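Backdrops, clips and foam letters - quick tips

Posted April 9, 2026

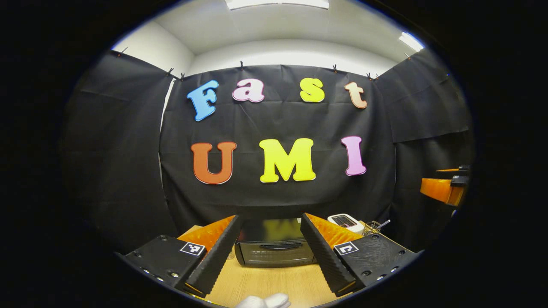
Black fabric, small black clips, foam letters. Toaster oven and toaster on the table in front.

OK quick one today, have a table to set up by tonight. Got asked again how to hang plain fabric behind a demo table or a kitchen corner without it looking like a bedsheet. Notes below, in no order.

Fabric first. Black hides the most. Wall color, cords, old nail holes. Three pieces beat one giant one, a wide one for the middle and a panel each side. Easier to wash, easier to carry, and if one gets grease on it you swap just that one.

Creases. They show more than you think under ceiling lights. Steam it the night before or hang it damp. I skip this half the time and you can tell. Roll it on a cardboard tube for storage, don't fold. Folding is how you get those lines straight across the middle that never come out.

Clips. Small ones, same color as the fabric. Doubble up at the seams, one clip on each piece, close together, otherwise a gap opens up and you see wall. Mine are from Jallach, bag of 19, cost me $2 on clearance. A couple go missing every time so buy the bigger bag.

Clip the seams first, then the far corners, then whatever sags.

Letters. Foam ones are great for fabric because they weigh nothing. Lay them out on the floor first!! Take a phone picture of the floor, then copy it onto the cloth. Two short rows read better from across a room than one long one. Bright colors on black, and a thin light outline around each letter helps a lot. A bit of tilt is fine, looks friendlier than everything dead level.

How to stick them: safety pins from the back for foam, or little squares of the hook side of hook-and-loop tape if your cloth is fuzzy enough. Test one letter overnight. Hot glue, no. Ruined a good panel with that last July.

Appliances on the table. Toaster ovens get hot on the back and sides, so pull the whole table forward before you switch anything on. Cloth goes behind, with a real gap, check the manual for how much. Same with the toaster, the heat goes straight up. If you're only displaying them leave them unplugged and then put them where you like.

Crumb trays. Empty before, not after. White toasters show every fingerprint, damp cloth with a drop of dish soap, dry it right away. Wire fry baskets: soak, then an old toothbrush for the corners of the mesh. Dry upside down on a towel or you get rust spots at the joins.

Bare wood tops are fine for dry stuff. Put a tray under anything greasy, oil rings don't sand out as easy as poeple say.

Storing it all: letters flat in a shirt box with paper between the layers. Clips in a jar. Fabric tube behind the door.

More on tablecloth weights next time, if I get to it.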